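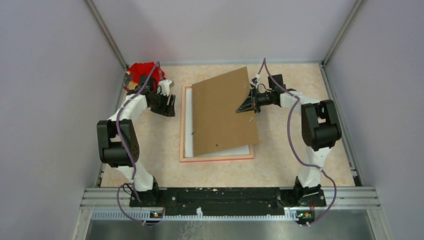 *Frame and backing card, right arm holding the card by its edge.*

# Second cell: what I'd like to buy

Kamlesh asked for a shopping list before Sunday, so I've put it in the repo where we can all moan about it. Figures are in pounds.

| Item | Qty | Budget |
|---|---|---|
| Gripper fingers (Finholm) | 2 pairs | 500 |
| Side and back panels | 1 set | not quoted yet |
| Cardboard sheets | 30 | petty cash |
| Spare arm cables | 5 | ask Archana |

I'd happily buy the fingers tomorrow! The panels can wait (Vashisht still owe me a price, and I've chased them twice).

Please don't order picture frames yet. I want to settle on one size first, otherwise the Drokoneck files need splitting again and that's my whole afternoon gone.

**To do**

- [ ] get the Vashisht quote
- [ ] check lead time on the cables
- [x] measure the bench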